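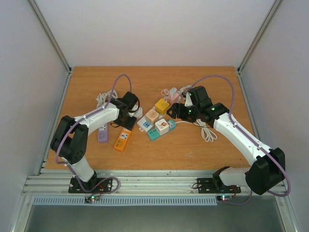 7 May 2021

Power strips! We own far too many, and I've finally decided to do something about it. Every drawer in this house has one in it, usually tangled up with a charger for a phone we gave away years ago.

My favourite colour for them is orange — you can spot one behind a couch straight away. White ones vanish against the skirting board and then I stub a toe.

So the plan for May is one box, labelled, in the hall cupboard. I paid $86 for a set of Milel tubs (ouch), so they'd better fit. Cords get wound up and tied with the velcro bits I keep losing. Garage next, if I can get the door open.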